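Gimeck Pocket Scorebook, one season in

I have kept score at ballgames since I was small enough to need a cushion to see over the seat in front of me, and in all that time I have been through a lot of scorebooks. Spiral ones that snag on your sweater, stapled ones that shed their middle pages by July, a lovely hardbound thing that was a gift and that I was always too scared to write in. So when a friend from our Lulthorpe summer league told me the Gimeck was the one to get, I ordered it with my hopes set pretty low.

Well, I love it, mostly! Let me go through the good parts first, and then I'll grumble a little.

The size is just right. It fits in the back pocket of my jeans (snugly, I'll admit, after a hot dog and a pretzel) and it opens flat on one knee, so your other knee is free for the peanuts. The paper is thick enough that my pencil doesn't dent through to the next game, and it takes an eraser beautifully. I erase a lot. Anybody who has tried to score a rundown with the shortstop, the catcher and the pitcher all getting a touch in will know why.

Each game gets two facing pages, visitors on the left and home on the right. The boxes have a faint little diamond already printed in them, pale enough that you can ignore it if you like to draw your own. I used to think I was a draw-your-own person, and I've gone over to the printed ones completely.
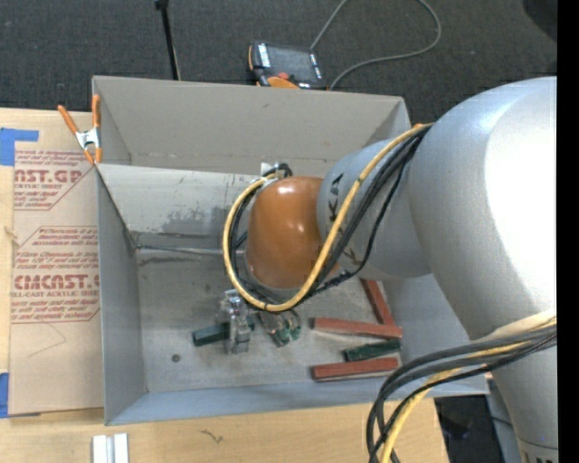
There is also a pitching section along the bottom with room for five pitchers a side. For our league that's plenty, and on most nights we're lucky to have two arms who can find the plate. If you're scoring big league games, though, you'll run out of lines in a hurry. I took it along to one game that went deep into extras and ended up writing relievers sideways up the margin, like a kid finishing a birthday card.

My other grumble is the substitution space. You get one spare line under each batting spot, and if a manager pinch-hits and then swaps that fellow out for a glove man, you're squeezing three names into room for two. The Mao book I used before this one handled that much better, with a deeper row for every hitter. But the Mao was as big as a dinner menu and I was forever knocking my neighbor's drink with it, so I'm not going back.

The elastic band that holds it shut has stayed tight all season, and the cover wiped clean after a run-in with some mustard. The pencil loop is another story – it came unglued after roughly seven weeks, and I fixed it with a dab of craft glue from the kitchen drawer. It's holding fine now. I'd still rather they had stitched it.

I bought mine from Pondimance, who packed it nicely and sent it quickly. They carry it in navy and in a dark green, and I went with the green, which has faded a bit along the spine from all those afternoons on the third base side.

Would I buy it again? I already have, one for me for next spring and one for my sister, who says she only comes for the nachos but has started asking me what a backwards K means.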